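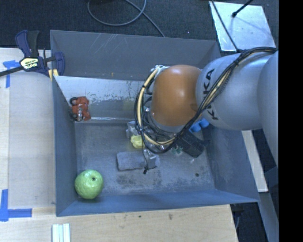 A Saturday at the Sutdale gripper open day

I had been meaning to get over to Sutdale for years, and when the notice came round that they were opening the workshop on 30/03/2024 and letting visitors try the grippers for themselves, I put my name down the same evening. It's a long drive for me, and I stopped twice (once for coffee, once because I'd missed the turn and needed to look at the map), but I was in the parking lot before the doors opened and very glad of it, as the place filled up fast.

If you haven't been, Sutdale is a small outfit in a long low building behind a tile warehouse. They test picking equipment for other people. You send them a gripper, or a camera, or a controller, and they run it against the same kinds of clutter for as long as you're willing to pay for, and then you get a report. The front half is offices and a kitchen. The back half is where all the fun is.

The bin station

I made straight for the KUKA arm, and that's where I spent most of the morning. They had it reaching down into a big gray metal bin with tall sloping walls, and the bin is clamped at the rim so it can't creep. Anybody who has tried picking out of a loose bin will know why I was so pleased to see that clamp! At home I lost a whole weekend once to a tote that moved by the width of a pencil every time the fingers brushed its side.

What I liked best was the choice of things to pick. There was a round light green thing like a piece of fruit, a lumpy pale yellow one, a bright blue one with rounded lobes, a flat gray block, something red-orange that looked like a toy, and something see-through with angular edges. I've been to demonstrations where every single object was a neat cardboard box, and you come away impressed and having learned very little. A flat block lying on a metal floor is a horrid pick for two fingers, and a see-through item is a horrid pick for most cameras, and I was happy to see both.

The bin itself has had a life. The floor is scuffed and the back is worn pale in patches, and our guide said they've no plans to replace it, as customers' bins look just the same.

Two grippers, one arm

The comparison they'd set up for visitors was between the Benítez two-finger gripper and the Lovton suction head. You were handed a sheet with the figures from their own March trials: 3000 attempts for each, same arm, same mix of objects. The Benítez had managed 2820 good picks. I looked at that number for quite a while, because my own homemade fingers don't come anywhere near it, and I went and asked what counted as a good pick. (Lifted clear of the rim and held until the arm reached the drop point, in case you're wondering. I had expected something softer.)

The Lovton had only done 1483, which sounds dreadful until you see how it was split up. On flat-topped things it was as good as you could wish, and quicker too. On the lumpy ones it hissed and sulked and let go. The sheet said the mix leaned heavily toward lumpy, and the engineer running the station was quick to point this out before any of us could be rude about it. She said if your work is parcels, you'd be silly to buy the fingers.

We each got a few turns with the controller. It was a plain pendant with a jog stick, nothing fancy, and I was slower with it than the teenager ahead of me by an embarrassing margin. Getting the fingers down beside an object that sits close to a wall is so much harder than it looks from the bench. You come in straight, the wall is in the way, you tilt, and now the wrist is where the wall is. I did get my second try up and out, and I may have said "ha!" rather loudly.

A word about cables

I'm a cable bore, so skip this part if you like. The bundle on this arm is thick, and it runs along the top of the arm and loops generously around the joint near the wrist, tied with little black ties. I asked whether all that slack gets in the way of an overhead camera. Yes, it does, and they have moved the camera more than once on account of it. But they swap tools so often that a tight, tidy routing would have to be redone every few days, and they'd sooner have the loop. I went home and put more slack in mine.

The camera corner

After lunch (sandwiches, very decent, and a lemon cake that went in minutes) there was a shorter session on depth cameras, led by two people over from Zuststead. They had a pair of units side by side, pointed at a tray of shiny spoons, and showed us the depth picture from each on a big screen. The cheaper one filled the spoons with holes. The dearer one filled them with fewer holes. I asked the price difference and was told 900 dollars, and I'm still thinking it over. For matte things I couldn't tell them apart at all.

If you go

Parking is free but tight. Wear closed shoes, or they'll send you back to the car. Bring your own object if you have an awkward one, as they were happy to try whatever people had in their pockets, and ask for the trial sheet at the desk, where I very nearly walked past the pile. They told us there will be another day in the fall, with a three-finger hand from Benítez on the arm, and I've already put my name down.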